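Chantelle Masilela
We own 17 serving bowls and not one fruit bowl. I raised this at dinner in May and was told to sort it out, so now I'm the fruit person.

Went with a basket. Dark brown, woven, braided around the rim, very "regional motel breakfast". I've grown fond of it.

White underneath, because dark on dark just vanishes. The pear is auditioning.

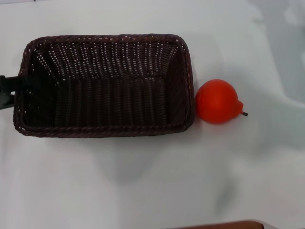
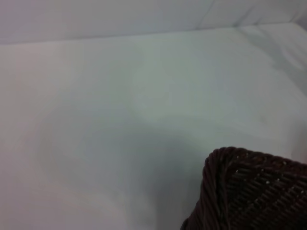
Riaan Fourie reckons a pear needs a basket the way a fish needs a cardigan, and that fruit belongs in the fridge until somebody feels guilty enough to eat it. He has also asked if the white stuff will survive beetroot season.

It won't, Riaan. Nothing does. We'll turn it over and carry on.

On the fridge I'm not budging. A pear in the crisper is a pear you find in August – brown, leaking, stuck to a lemon.

Current house rules: pears beside the basket until they give a bit at the neck. Bananas live elsewhere, they make everyone else go off early. No keys, no mail, no batteries of unknown charge.

Lindiwe has asked where the batteries go, then. Second drawer, same as always, with the takeaway menus and the good scissors.

Next up is the bread bin. The lid hasn't shut properly for ages and I have opinions.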